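Filed under: Robots, Gevmont log

Feeder quit again at 4, second time in January. It's suposed to pull one card off the stack and drop it on the tray. Instead it grabbed a clump, jammed the roller and kept pushing. No fault code, nothing.

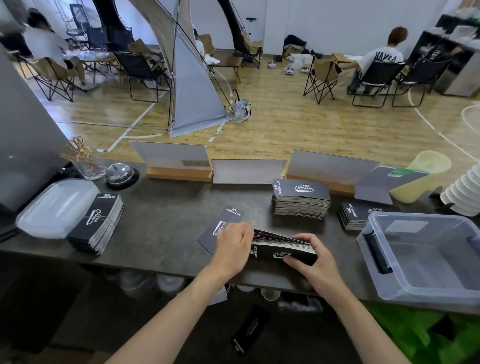 Fanning the cards by hand before the next try.

Veikko Pitkänen says static. I say the Tamuno double-pick sensor can't read black card, which would explain why 200 plain white ones ran fine on the bench. Turned the suction down to 70, no change. Then it dropped a whole load and we were back to sorting.

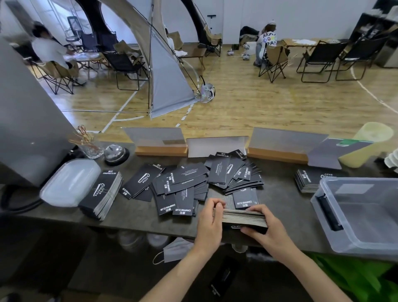
Squared everything up and tried again, got 21 through before it clumped. Bigger worry is the motor not stoping on a jam. Power stays off til I've wired in a cutout.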